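Section 6. Open-Day Demonstration: Picking Up Clothing with the Hand-Held Gripper
Staltov demonstration guide, Murbridge site. Revised 02/11/2020.
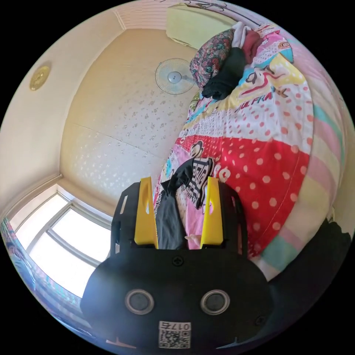
6.1 Before visitors arrive

1. Charge the gripper fully. A pack below 1,000 mAh will not last through a visitor group.
2. Check that both yellow fingers stand parallel and that the side bracket screws are tight.
3. Wipe the two round sensors on the front face with a dry lint-free cloth. Do not use cleaning spray.
4. Read the number on the white label and enter it in the session log. The unit used for bed work is 017.
5. Lay the clothing on the quilt in a loose pile. Use soft items only. Remove belts, pins and anything with an open zipper.

Note: Dark clothing on a bright patterned quilt is easy for visitors to follow from the doorway.

6.2 Running the demonstration

1. Start a new recording. The status light changes from amber to green.
2. Hold the gripper with the fingers pointing at the garment and the sensors uncovered.
3. Open the fingers fully and move in until the fabric lies between them.
4. Squeeze the trigger slowly to the first stop. Grip force is limited to 800 grams in demonstration mode.
5. Lift the garment clear of the quilt and hold for a count of three. A second item may come up with the first. Continue the cycle and mark it "double" in the log.
6. Lower the garment, release the trigger and move the gripper back before turning it.

CAUTION: Keep fingers, hair and lanyards away from the gap while the trigger is held. Visitors may operate the gripper only with a host standing beside them.

CAUTION: Do not pull if the fabric catches in a finger slot. Release the trigger and free the fabric by hand.

6.3 After the session

Stop the recording and switch off the gripper. Transfer the files to the Cluvville server before the next group. If the transfer stops with code 344, reseat the cable and start again. Replace the finger plates after 4,000 cycles (Nowicki plate set, yellow). Cycle counts are reset in Section 9.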